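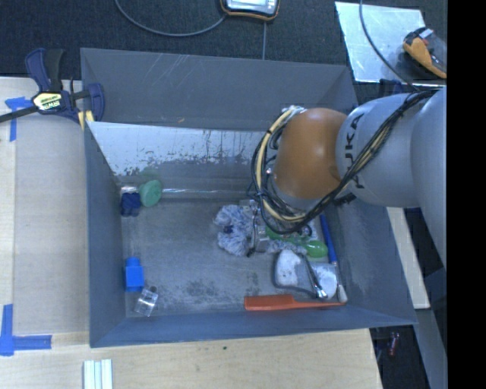 Ticket 2272 - Bin picking collection, cell at Lirthorpe
Status: Closed, with one follow-up item
Opened by: Oana Iordache, Data Collection
Assigned to: Jihad Hamdan, Cell Engineering
Published 2025-05-14 by Despina Jitaru, Records

Summary

Episodes recorded at the Lirthorpe cell were being rejected by the intake check at a rate the project could not accept. In the first batch of 60 episodes, 15 were refused with the message "joint state and image stream out of step." The operators reported no fault during recording, and each of the refused episodes appeared normal when played back at full speed.

Setup at the time of the report

The cell uses a KUKA arm working over an open-topped metal bin set against the wooden work surface. The bin is held at its rim by a bar clamp, and blue tape on the surface marks reference positions. The view of the bin is supplied by the fixed camera. Episodes are driven by an operator and saved by the Belel recorder, version 3. The object set is the mixed household set, which includes a comb, a blue-handled brush-like tool, small blocks and a shaggy item that the operators list as "fluffy."

Log

Entry 1, Iordache. The refused episodes have been set aside and are not to be deleted. They do not come from one operator or one object. Most of them include a long reach toward the back left corner of the bin. Recording has been suspended pending a reply.

Entry 2, Hamdan. Received. Please confirm whether the cables on the arm were rerouted before this batch. They hang in a wide loop at the orange joint, and I would like to rule out a strained connector before examining the software.

Entry 3, Iordache. Confirmed that the cables were rerouted. The ties were replaced by Paraschiva Avram when the gripper was last serviced. No connector was changed.

Entry 4, Hamdan. The arm was moved by hand control through the full reach, first slowly and then at recording speed. No loss of signal was logged. The connectors were reseated regardless. A test batch of 15 episodes was then recorded, and 3 were refused. The cables are not considered to be the cause.

Entry 5, Avram. For completeness, the clamp was inspected and the bin does not shift when the rim is pushed. The position of the bin against the tape was checked and left unchanged. The shiny panel at the rear of the bin produces strong reflections, and I ask that Intake confirm whether the check makes any use of image content.

Entry 6, Maricica Mihăilă, Intake. The check does not use image content. It compares time stamps only. A reflection of an object in the metal cannot cause a refusal. It may be of interest to the training group for other reasons, and a separate note has been sent to them.

Entry 7, Mihăilă. The time stamps of the refused episodes have been reviewed. In every case the joint states are regular and the image stamps drift late as the episode goes on. The refused episodes are the longest in the batch. The reach to the back corner appears in them chiefly for the reason that it takes more time - it is not itself at fault.

Entry 8, Hamdan. Cause found. The Belel recorder was stamping each image when it was written to disk and not when it arrived. The Niskanen storage unit slows as its buffer fills, so the delay grew with the length of the episode. The setting was returned to its default when the recorder was updated.

Entry 9, Hamdan. The setting has been changed to stamp on arrival. A further batch of 60 episodes was recorded with the same object set and the same operators. None were refused.

Entry 10, Iordache. Accepted. Recording has resumed.

Resolution

The stamping rule was corrected in the recorder settings at Lirthorpe. The original arrival times could not be recovered for the refused episodes, and these are withheld from the training set. They remain available to Intake as known bad samples for testing the check. Accepted episodes from the first batch were reviewed again by Mihăilă, and the short ones were found to be within tolerance. They have been retained.

Operators are reminded that an episode which plays back normally may still be unfit for use. The intake report should be read before the bin is reset for the next session.

Follow-up

The Wokemitz cell runs the same version of the recorder. Avram is to confirm its stamping setting before collection begins there in June.

This site uses cookies to keep you signed in. Accept / Manage settings

Contact the Records desk | Back to top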